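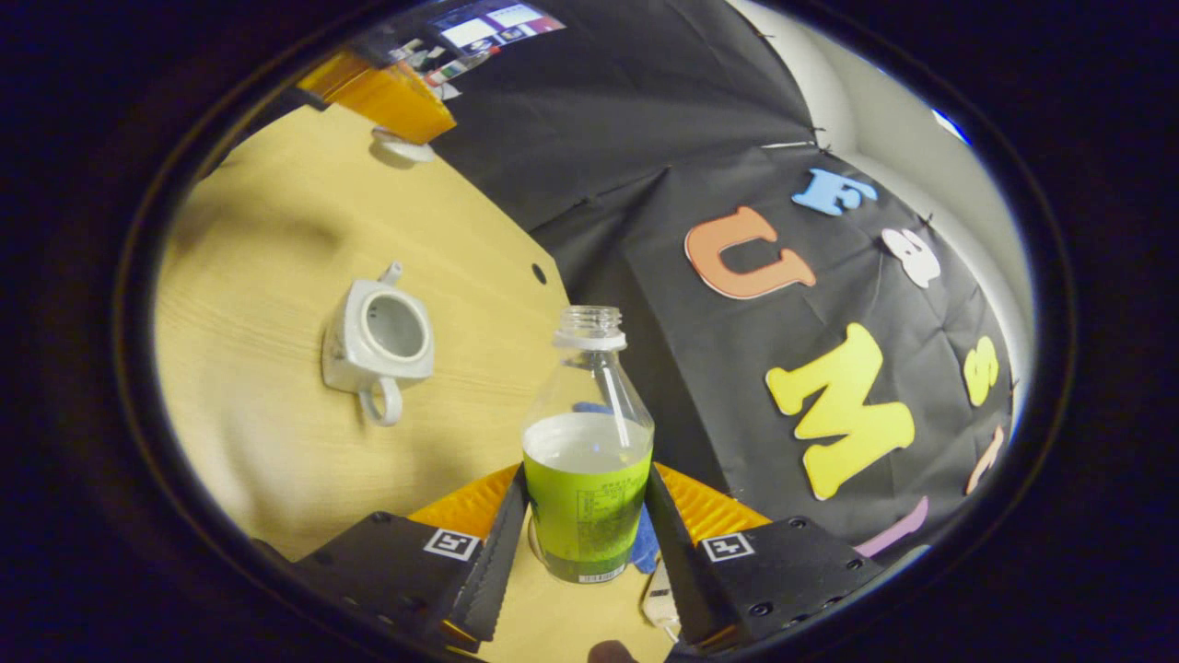

How long does an opened bottle of drink stay in a shared office before it is finished or thrown away? In our survey the most common answer was "until the end of the same day", but the bottles found in the evening did not agree with this answer.

4.2 Opened bottles and the working day

Figure 3. An opened plastic bottle with a lime-green label, without its cap. Bottles of this kind were entered in the survey as "open, partly full".

The survey was made in July in two shared offices, one in Clastthorpe and one in Mumovura. In total 67 persons filled in the short form, and 400 bottles were entered in the evening lists. Each list was made at the same hour, after the cleaning staff had left the floor. Bottles which carried a name were entered in the same way as the others.

Of the persons who answered, 19 wrote that they never leave a drink on the desk overnight. We compared these answers with the lists for the same desks, as far as the seating plan allowed it. The comparison is weak in Clastthorpe, where many people change desks during the week. In Mumovura the desks are fixed, and there the difference between the form and the lists is easier to follow.

The level of the drink was written down in three steps: nearly full, partly full, and nearly empty (see Figure 3 for the middle step). We did not weigh the bottles. A finer scale was tried in the pilot study in Nollilen, but the two observers often chose different values for colored drinks, and the scale was given up.

Small bottles were finished more often than large ones. This is in line with the Nam study of canteen drinks, although that study lasted 90 days and used sales records instead of evening lists. The effect of room temperature is treated separately in Section 4.3.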